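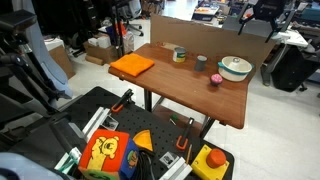 Vol. 12, No. 40

Ferri to resume in-house chronograph movement with January release

November 3, 2020
By Jade Inskip

Ferri has confirmed it will return to making its own manual-wind chronograph movement, with the first watches due at retailers in January. The calibre, designated 408, replaces the bought-in movement the company has used in its chronographs since it closed its original movement workshop.

The new calibre is a column-wheel design with a horizontal clutch. It beats at 21,600 vibrations per hour and has a stated power reserve of 56 hours from a single barrel. Ferri lists the diameter at 29.5 mm and the height at 6.1 mm. The balance is free-sprung and is adjusted by four inertia weights on the rim. The hairspring is a conventional flat spring in a nickel-iron alloy, supplied by Cemska, which also cuts the column wheel and the operating lever.

Final assembly and regulation will be done at Sinendale, where Ferri moved its service department last year. The company said each movement will be regulated in five positions and then run for 300 hours before casing. Its published tolerance is minus two to plus six seconds per day, measured with the chronograph stopped. No figure has been given for the rate with the chronograph running, though Ferri's technical notes put the loss of amplitude at less than 20 degrees when fully wound.

The first model to use the calibre is a two-register chronograph in a stainless steel case, 38.5 mm across and 12.4 mm thick including the crystal. Lug width is 20 mm. The crystal is domed sapphire with an anti-reflective coating on the inner surface only. Water resistance is rated at 50 metres, and the pushers are the plain pump type without screw-down collars. There is no date.

Two dials are listed. One is matte black with a tachymeter scale printed on the outer track; the other is silver-grey with a pulsometer scale. Both have a running seconds register at nine o'clock and a 30-minute counter at three. Hands are rhodium-plated on the black dial and blued on the grey. The luminous material on the hour markers is an off-white colour, which may divide buyers who dislike an aged look on a new watch.

Production is set at 2000 pieces in the first year, split evenly between the dials. Neither version is numbered or described as limited. A further 40 movements will be held back at Sinendale as service stock and will not be cased.

Service arrangements differ from those for the older chronographs. Under the current system, owners can send a watch to any approved independent workshop. For the 408, the complete going train and chronograph works will be handled only at Sinendale for the first two years, after which parts will be released to outside watchmakers who have completed a training course. Cases, crystals, crowns and pushers will be available to the trade from launch. The recommended service interval is six years.

The warranty runs for five years and will be registered through Clurance, the online ownership record Ferri adopted for its three-hand watches. A paper card is still supplied in the box. Warranty cover can be transferred to a second owner once, provided the serial number is already on the register.

Ferri will continue to service chronographs fitted with the bought-in movement and says it has enough parts in store to do so. Remaining stock of those watches will be sold at current prices. The price of the new model has not been announced, and retailers have been told to expect a list before the end of the year.

Share 17 | Comments 6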